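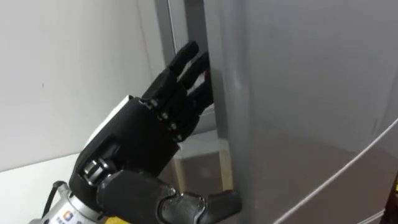

Black robot hand at the edge of a grey panel.

How to win back lapsed donors by post

Every charity has a list of people who gave once and were never heard from again. Ours at Plakine ran to 1611 names, most of them last thanked under a previous logo.

Step 1. Pull out anyone whose last gift was over 2 years ago. Remove the dead, who rarely renew.

Step 2. Split the list by what they gave to. Someone who paid for the Billanden minibus does not want four pages on the roof.

Step 3. Write one side of A4. Mention their last gift, say what it paid for, ask for a similar sum. Leave out the chairman's poem.

Step 4. Post a test batch of 600 before the rest. We found a misprinted phone number this way, and a very patient chip shop.

Step 5. Log replies in Uvik or a spreadsheet the same day. Thank people within the week, including the ones who send stamps.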